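Sorting Shared Drawing Materials in a Primary Art Room
Project report, second-year module in Classroom Resources

We use cookies to remember your settings and measure visits. Accept all | Manage preferences

1. Background

Our group was asked to choose a small everyday problem in a school and follow it through. We chose the drawing materials cupboard in the art room at Pongsiri Primary. Pencils and crayons are shared by four classes and come back at the end of each lesson in whatever state the lesson left them. By January most of the storage had given up. Gold and yellow were in with dark red and pink, and teachers were keeping private stocks in their desks.

The art teacher gave us a budget, a shelf and permission to change the labels. She asked us not to buy anything that needed a lid, as lids had been tried before and were all lost.

2. What was in the cupboard

We took everything out and counted it on the first afternoon. There were 985 usable pencils and crayons. Anything shorter than a child's thumb went in a separate tub for rubbing and texture work. We did not count those.

The colours were badly out of balance. Yellow and gold made up far more of the stock than we expected, probably because the school had ordered assorted packs and children use up the blues and blacks first. Pink was the next most common among the crayons. There were hardly any browns.

3. Containers

We compared solid trays with open plastic baskets. The trays came from Noklow and the baskets from Condia. A tray keeps a bundle straight and stops the points from poking through. A basket is easier for a small child to carry, lets the dust fall out and can be rinsed under the tap. Its drawback is that short crayons work their way into the holes.

For the trial we used both. The pencils were tipped out on a dark surface, which makes the light colours much easier to see than the white tables do, and then put away a few at a time. Gold pencils went to the tray and the orange basket, and the green basket took a mixture with the dark red ones.
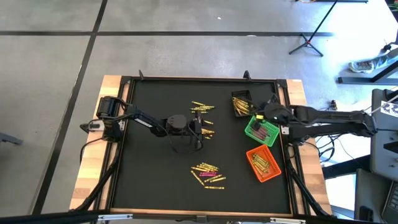 Jaruwan Nakpan thought we were wrong to allow a mixed basket at all. In her view children will follow a rule with no exceptions and ignore one that has a single exception, and she would sooner see a basket with three pencils in it than a full one with two colours. We discussed this for most of a meeting. In the end we kept the mixed basket for the pencil trial and agreed to drop it for the crayons.

4. Method

Each trial began with the materials loose. We tried two ways of working.

In the first, the sorter picks up whatever is nearest and takes it straight to its container. In the second, the sorter makes groups on the table, turns them so they lie the same way, and only then moves each group across.

Crayons needed more care than pencils. They roll less but they snap, and a handful gripped in the middle tends to lose the ones on the outside. Old crayons also leave wax on the surface, so we wiped down between trials. Bundles that had been squared up first were easier to lift than heaps where the crayons lay across one another, although squaring up takes time too. A point we had not planned for was that half-finished groups are awkward to leave. If the bell goes, the next class finds several piles and an unused basket.
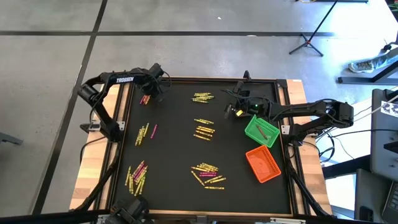 5. Results

We ran 12 trials, six by each method. Grouping first was slower to start with and left fewer items in the wrong container. Across all the trials we found 23 misplaced items, and only 4 of them came from the grouping method. Most of the mistakes were gold put with yellow, which are hard to tell apart late in the day under the art room lights.

Oranuch Chaimongkol checked the containers after each trial and kept the record sheet. She also noticed that items put in at a slant took up more room than items laid flat – we should have measured this and did not.

6. Recommendations

Group first, then put away. Keep trays for long pencils and baskets for crayons. Treat gold and yellow as one colour below Year 3. Order browns and blues singly from Plitine instead of buying more assorted packs.

We would also like the labels to show a coloured patch as well as the word. The ones we made in pen had already smudged when we handed the cupboard back, and the school has asked for a printed set.

Submitted 2021-07-29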